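Salgado Hand Grippers, Pair

From the Pokside workshop. Sold in twos, left and right, with ribbed finger pads fitted.

I've been using these all summer for our tidying work, so I'll tell you what I like and what I don't! The idea behind our method (we call it Ultesance, don't ask) is simple enough: you show a robot how to do a household job by doing it yourself with the same sort of fingers it has. You squeeze, the jaws close, and the policy learns from what the tool on your hand saw. We collected 268 demonstrations of putting cartons and packets in a bin, all in ordinary homes with the sofa and the bookshelf left where they were.
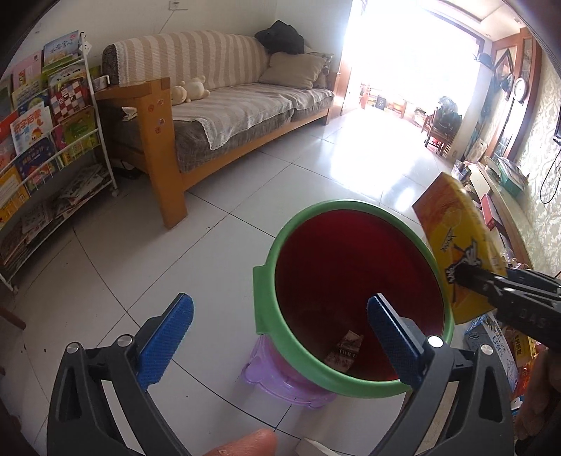
We trained one policy on demos from a single room and another on demos spread over 10 homes, with the same total for both. The spread-out one won easily in rooms it had never been in, and I was a bit smug about that, having argued for it since August. Bernardo Coelho ran the trials and he's much stricter than me – a carton balanced on the rim counts as a miss.

Where it still struggles is letting go. Light wrappers cling to the pads, and the policy opens up and moves off too early. More demos with a slow release helped, though I'd like to try a smoother pad next.

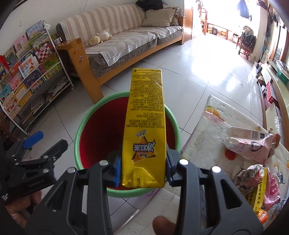

Yellow drink carton held over the bin, second gripper at the left.

As for the grippers themselves, the grip is lovely on flat-sided boxes and fiddly on foil. My thumb gets tired after 10 minutes or so of solid squeezing, so I take breaks. Spare pads come in packs of 2 and you'll want them. The Eturska wrist strap fits as well, if you've already got one.

Search products Go

Contact Pokside | © Pokside, all rights reserved | Back to top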